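Gustelura User Guide
Section 2: Getting Your Author Account Talking to Brosorby

Read Section 1 first if you haven't installed Gustelura yet. If you have installed it and are already annoyed, you're in the right place.

This section covers linking Gustelura to your Brosorby account, filling in your author profile, setting up the post queue, and keeping replies from eating your writing day. It assumes you write books, or are trying to, and that somebody (an agent, a publisher, a cousin in marketing) has told you that you need a presence. Gustelura can't tell you what a presence is. It can send out your posts at the time you asked for.

Before you start

You will need:

Your Brosorby handle and password.
Access to the email address you used when you signed up for Brosorby. If that was the address with the joke in it from college, go find the password now.
A profile picture you can live with.
A short bio. See Step 2, and lower your standards.

Note: Gustelura works with one Brosorby account per project. If you write under a pen name as well, set up a second project with File > New Project. Do not try to run both from one. Natalia Quintero, who wrote most of this guide, once announced a cozy mystery from the account she uses for arguing about zoning, and both audiences were polite about it in a way she still thinks about.

Step 1. Link the account

1. Open Gustelura and click Accounts in the left-hand menu.
2. Click Add, then choose Brosorby from the list.
3. A browser window opens and asks you to sign in. Sign in.
4. Brosorby asks whether you want to let Gustelura read your posts, write posts, and see who follows you. Click Allow.
5. Go back to Gustelura. A green dot should be showing next to your handle.

If the dot is gray, click Refresh. If it stays gray, sign out of Brosorby in the browser and repeat from item 2. If it turns orange, your account has been linked but you haven't confirmed your email with Brosorby. The confirmation message is in your spam folder, under the one from the prince.

Caution: Gustelura asks for permission to write posts. It will only publish what is in your queue. It will also publish everything that is in your queue, including the draft you wrote at 1:00 a.m. about a reviewer. Check the queue before you turn on publishing in Step 3.

Step 2. Fill in the profile

1. Click Profile.
2. Type your name as it appears on your books. If there are no books yet, type it as you would like it to appear on them.
3. Type your bio in the Bio box. Brosorby allows 150 characters, spaces included. The counter under the box turns red when you go over.
4. Add one link. Your website is the usual choice. If your website still says "coming in September" and doesn't say which September, fix that first.
5. Click Save, then Send to Brosorby.

Most people get stuck on item 3 for longer than it took to install the program. You have presumably written whole chapters, and you will now find yourself unable to write a sentence and a half about who you are. That's normal. A few things we've learned from the support desk:

Leave out "aspiring." You can be a writer who hasn't sold anything yet. The bio box doesn't check.

Coffee is taken. So are cats, wine, and being owned by your cats.

If you list three genres, readers will assume you mean the first one.

Don't put your word count in the bio. It changes, or worse, it doesn't.

Note: Saving in Gustelura and sending to Brosorby are two separate buttons. We get a lot of mail on this. Save keeps the text on your computer. Send to Brosorby is the one that lets other people see it.

Step 3. Set up the queue

The queue holds your finished posts and sends them at the times you pick. You can then close the program and go write, or go and stand in front of the refrigerator.

1. Click Queue, then New Post.
2. Type your post.
3. To add a picture, click the paper clip and choose a file. One picture per post.
4. Click the clock and choose a day and time.
5. Click Add to Queue.
6. Repeat until you run out of things to say.
7. When the queue looks right, move the Publishing switch at the top of the page to On.

The queue holds 29 posts. When it's full, the Add to Queue button goes gray and stays gray until something has been published or deleted. If you have 29 things to say about your own novel, consider whether some of them are the same thing.

Posts with a picture have a small frame icon beside them in the list. Click the icon to see the picture at full size before it goes out. To swap the picture, click Replace. To remove it, click Clear. 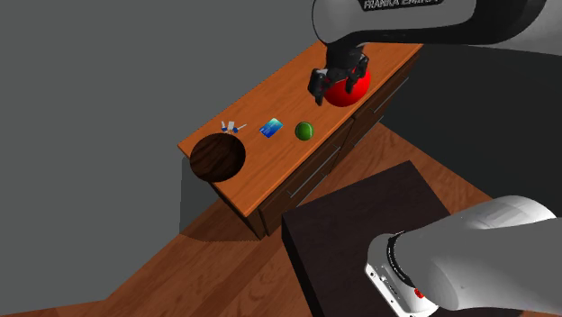 Figure 2. A robot gripper holding a red ball.

If two posts are set for the same minute, Gustelura sends the older draft first and waits before sending the next one. You can change the wait under Queue > Spacing. The factory setting is 2 minutes, which suits most people. Setting it to zero is allowed. Your followers will receive everything at once, as though you had tipped a filing cabinet down the stairs.

Repeating posts

You can have a post go out again on a schedule. Click the circular arrow beside any queued post and pick Weekly or Monthly. There's no Hourly. There used to be.

Repeating posts are good for pointing people to your mailing list or the first book in a series. They are less good for jokes. They are very bad for anything beginning "So excited to announce," which reads oddly by the fourth announcement.

Caution: A repeating post keeps going until you stop it. One of our early testers, the thriller writer behind the Alvarado books, left a "Launch party tonight!" post on Weekly and went on vacation. People came. Check the Repeating tab before you travel.

Step 4. Connect the mailing list (optional)

If you use Curnon for your newsletter, Gustelura can post a link each time an issue goes out.

1. In Curnon, open Settings > Sharing and copy the key shown there. It's long. Use the Copy button.
2. In Gustelura, click Accounts, then Add, then Curnon.
3. Paste the key and click Check.
4. When the check passes, tick Post new issues to Brosorby.
5. Edit the text in the Announcement box, or leave it alone.

The text we supply is "A new issue of my newsletter is out." It has been described by users as flat. You're a writer. Change it.

If the check fails, the key probably picked up a blank space at one end. Delete the space and click Check again. If it fails a third time, make a new key in Curnon. The old one stops working the moment you do, so don't make a new one out of boredom.

Step 5. Decide about replies

Gustelura can show replies as they arrive, once a day, or never.

1. Click Replies, then Settings.
2. Choose Live, Daily, or Off.
3. If you chose Daily, pick a time.
4. Click Save. (There's no Send button on this page. Sorry. We know.)

Live puts a number on the program's icon every time someone answers you. For the first week the number will be either zero, which is sad, or one, which will be a man correcting your use of "decimate." We suggest Daily, at a time when you've already done your pages. Natalia has hers set for 4:30 p.m. on the theory that nothing written after that would have been any good.

Off means Gustelura won't show replies. People can still send them. They'll be on Brosorby when you go looking, and you will go looking.

To answer a reply, click it, type, and press Enter. Be aware that Enter sends. If you want a new line, hold down Shift and press Enter. Several users have pointed out that this is backwards from how it worked in the old version. They're right, and they've told us in very short messages that end in the middle of a

word. See above about Shift.

Muting words

You can hide replies that contain certain words. Click Replies > Muted Words, type a word, and click Add. Popular choices are the title of a more successful book in your genre and the name of the person who wrote it. The list is private.

Muted words hide replies from you only. Everyone else can read them as usual.

Step 6. Send a test post

1. Go to Queue > New Post.
2. Type something harmless. The word "Test" has served humanity well.
3. Set the time for a few minutes from now.
4. Check that Publishing is On.
5. Wait.
6. Look at your Brosorby page in a browser.

If the post is there, you're set up. Delete it or leave it. Test posts tend to do well, and you may find that yours gets more attention than anything about your book. Try not to build a marketing plan around this.

If the post isn't there:

Check the green dot under Accounts.
Check that your computer was awake. Gustelura can't publish while the lid is closed.
Check the time zone under Settings > Clock. If it's wrong, your post may be waiting patiently for Thursday in some other part of the world.
Look in the Held tab. Brosorby sometimes turns back posts with a broken link, and Gustelura keeps them there until you fix the link and click Retry.

Still nothing? Go to Help > Send Log. Add a line saying what you expected to happen. "I expected to be discovered" has been used, and we do still have to look up the log.

Section 3 covers hashtags. It is short.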